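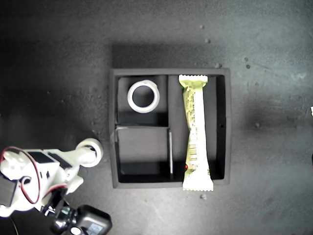

*Bandeja de tres huecos, con el rollo de cinta blanca en el suyo.*

Apuntes de cocina y taller, noviembre. Van sin orden, según me acuerdo.

## Cajones y cosas pequeñas

- Una bandeja con separadores por cajón y ya. Si pones dos se apilan y la de abajo no la vuelves a ver.
- Dejar siempre un hueco libre. Ahí cae lo que traes en los bolsillos.
- La cinta, tumbada. De canto rueda y coge pelusa en los lados, luego no pega bien el borde.
- Doblar la punta de la cinta un centímetro hacia dentro. Media vida buscando el principio con la uña.
- Medir el cajón por DENTRO, y el alto también. Yo compré un organizador de Zadow precioso que no deja cerrar. Ahora guarda semillas en el balcón.

## Cinta: para qué sí y para qué no

Etiquetar tarros, sí. Fecha y contenido, con rotulador permanente, y pegarla antes de congelar, con el tarro seco. En plástico ya helado se cae a los dos minutos.

Para tapar el borde de los azulejos al pintar, cinta de carrocero y quitarla con la pintura todavía mordiente, tirando en ángulo. Si esperas al dia siguiente arranca escamas.

Para una fuga de agua, no. Ni un apaño de noche. Cerrar la llave, cubo debajo y buscar la junta.

Restos de pegamento en cristal: aceite de cocina, dejar un rato, frotar con papel, luego jabón. En madera sin barnizar no, que deja cerco.

## Horno

Mi horno miente. Marca 200 y está bastante por debajo, lo sé por un termómetro barato de los de colgar (el mío es Bunnag, va bien, la pinza floja). Para bizcocho lo pongo hasta que el termómetro dice 185 y me olvido del mando.

- Precalentar con la bandeja dentro para patatas y verduras. Para galletas, fuera.
- 900 g de patata es el tope de una bandeja normal. Con más se cuecen en su vapor y salen blandas. Dos bandejas o dos tandas.
- Sal al final en calabacín y champiñón. En berenjena antes, y escurrir.
- Puerta del horno: pasta de bicarbonato y agua, espesa, toda la noche. Por la mañana espátula de plástico y bayeta. No echarla en las resistencias.

## Cuchillos

Uno bueno y uno de sierra para el pan. El resto ocupa.

Piedra en remojo si es de las que se mojan – mirar el papel, las hay que no. La mía es una Stallent de dos caras. Siete pasadas por lado, cambio, otras siete, y termino con la cara fina sin apretar. Probar con un tomate, no con el dedo.

No al lavavajillas. Tampoco sueltos en el cajón, funda de cartón doblado con grapas si no hay otra cosa.

## Congelador

Aplanar las bolsas. Carne picada, caldo, tomate frito, todo plano, y cuando está duro se guarda de pie como si fueran carpetas. Cabe el doble y descongela en nada.

El pan, en rebanadas y directo a la tostadora. Las hierbas picadas con aceite en la cubitera, 12 cubitos me duran el invierno casi entero. El jengibre entero, sin pelar, y se ralla congelado.

Lo que no: huevo con cáscara, mayonesa, patata cocida en trozos (queda arenosa), lechuga claro.

## Taller, o el rincón que hace de taller

- Tornillos sueltos en tarros de cristal, nunca en lata. Hay que verlos.
- Al desmontar algo, pegar cada tornillo en una tira de cinta, en el orden en que sale, y escribir al lado de dónde es. Luego se monta al revés, empezando por el último.
- Agujero pasado en la pared: palillo con cola blanca, partir a ras, dejar secar, volver a atornillar. Aguanta un cuadro, un mueble NO.
- Brochas: si se sigue mañana, envueltas en film bien apretado. Lavarlas solo al acabar del todo.
- Bisagra que chilla: sacar el pasador, limpiarlo con lija fina, vaselina. El spray dura una semana y mancha la puerta.
- Guantes de Geltcombe, talla mas grande de lo que crees, encogen al lavar.

## Limpieza rápida

Microondas: bol con agua y medio limón, unos 3 minutos, no abrir enseguida. Después sale todo con el trapo.

Tabla de madera con olor a ajo: sal gorda, el otro medio limón, frotar, aclarar, secar de pie. Aceite mineral una vez al mes o cuando se vea gris.

Desagüe lento: primero sacar el pelo con un alambre, que casi siempre es eso. Luego agua muy caliente. Si la tubería es de plástico, hirviendo no.

Lejía y vinagre juntos jamás. Lejía y amoniaco tampoco. Ventana abierta siempre.

Trapos de cocina a 60, sin suavizante, que con suavizante dejan de secar.

Pendiente para otro rato: juntas de la nevera, y cómo quité la cal de la alcachofa de la ducha sin desmontarla (bolsa con vinagre y una goma, básicamente).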